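We use cookies to improve your experience on this site. Accept | Manage preferences

PROGRESS REPORT, SECOND INSTALMENT
February
Small Makers Grant, textile and surface printing stream

Quick one as the kiln room is being rewired and I have power till 4 pm. Where we are: block printed linen range is on schedule, natural dye trials are behind, money is fine.

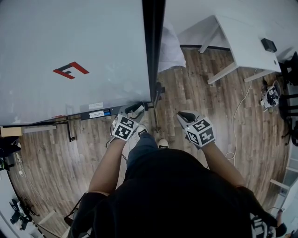 Report by Meng
Lead printer, Skamora Textiles

Blocks first. All the Flastomura repeat is now cut in pear wood, two blocks per colour, and the registration pins are finally behaving. Went back to brass after the steel ones marked the cloth. 124 metres printed and heat set to date, target was 300 by end of grant. Still think we'll make it, the slow part was cutting and that's done.

Colour. Madder is good, very even on the scoured linen. Indigo discharge is patchy. Have tried a longer soak and a thicker paste, thicker paste was better but it clogs the fine lines in the leaf block and you spend half the morning with a toothbrush. Weld yellow is the real problem. Lovely off the table, then fades in the window test. 42 samples up on the north wall now with half of each covered, will pull them down next month and send you the lot. If it's no good we drop yellow and run the range in three colours. Would rather tell you now than later.

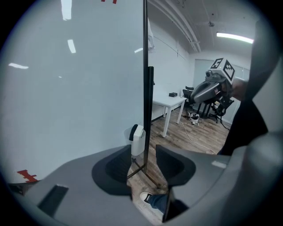 Cloth supply: the Mekham mill changed their finish without telling anyone and the first bolt wouldn't take mordant at all. Sent back, credit recieved. The replacement is slightly heavier, drapes less, but prints cleaner so I'm keeping it. Cushion and blind customers won't mind, the scarf people might. Will do a small run on the lighter weight if I can get any.

Workshops. Ran 2 of the four we promised. Both full, small waiting list for the next. Need more aprons and a second padded table, have costed a table made from an old door and army blankets, well under budget line. OK to go ahead without a separate request? Please let me know.

Spending. Timber and tools over a bit, dyestuff under a bit, evens out. Freight was higher than quoted both ways, I've moved it from contingency. Receipts in the shared folder, the ones for gum thickener are faded so I've typed the amounts on the back page.

Still to do
- finish border block (corner is fiddly, mitre doesnt line up yet)
- wash test on the heavier linen, 40 degrees and cold
- colour card for stockists
- remaining workshops, dates to come

Next report will have the fade results and a final call on the yellow.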